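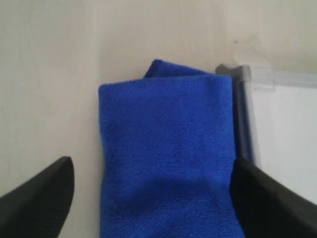 Figure 3. Wrist camera view from the towel station. A folded blue towel lies between the two gripper fingers.

4.2 The open day at Plestell

The second part of the study took place during the February open day at the Plestell workshop. Visitors came in groups, and each group spent 20 minutes at the towel station before moving on to the rest of the building. The arm was the same one we used in the lab trials, run by the Hondance control software with no changes to speed or force limits. We wanted to know whether people who watched the arm work up close would judge its abilities differently from people who only saw the recorded runs described in Section 4.1.

The task was kept simple. The arm had to take hold of a folded towel, lift it, move it to a marked spot, and set it down still folded. Towels were chosen over rigid blocks for two reasons. Cloth is familiar to everyone, so visitors did not need any background to follow what was going on. It is also hard for a two-finger gripper, and mistakes are easy to see from a few feet away. A towel that opens up in the air needs no explanation.

A screen next to the table showed the wrist camera feed during every run. At the range shown in Figure 3, the fingers take up both lower corners of the view and the right one covers part of the cloth. The lower end of the towel is out of view. Several visitors pointed at the screen during this stage and asked how the arm could tell where the towel ended. The host's answer was the same each time: the system makes its estimate of the towel's outline from farther up, before the final approach, and uses the close view mainly to check the position of the fold. We asked the hosts to give this answer only when someone raised the question, so that it would not steer the ratings of the others.

Each session followed the same order. The host gave a short welcome, the arm made one run without comment, and visitors then filled in the first half of the rating card. After that the host ran the task again, this time with the towel turned by hand to an angle picked by someone in the group. The second half of the card was filled in after this run. Groups had no more than 12 people, which was the most that could stand behind the rail and still see both the table and the screen.

In total, 109 visitors handed in a card with both halves complete. Cards with a missing half were left out of the analysis – most of these came from people who left early to catch the tour. Children took part in the sessions but were not given cards.

The rating card used the Frade scale from the lab trials, with one wording change. In the lab version, people were asked how well the robot "performed the manipulation." Early readers of the card found this stiff, and we replaced it with "handled the towel." We do not think the change affects the comparison, but it should be kept in mind when the two sets of scores are read side by side.

Hosts also kept written notes. The most common remark concerned speed. Visitors expected the arm to move faster, and many took the slow final approach as a sign that something was wrong. Some began to talk among themselves at this point and missed the moment when the fingers closed. A smaller number said the slow approach made them feel safer. Both kinds of remark came up in the same groups, so we cannot put the difference down to the host or the time of day.

The choice of towel angle turned out to matter more than we had planned for. When visitors picked the angle themselves, they tended to choose one they thought would make the arm fail. We had seen the same thing at the earlier Zadov demonstration, where no ratings were taken. The second run was therefore harder on average than the first, and the two halves of the card should not be treated as repeated measures of the same task. Section 5 reports them separately.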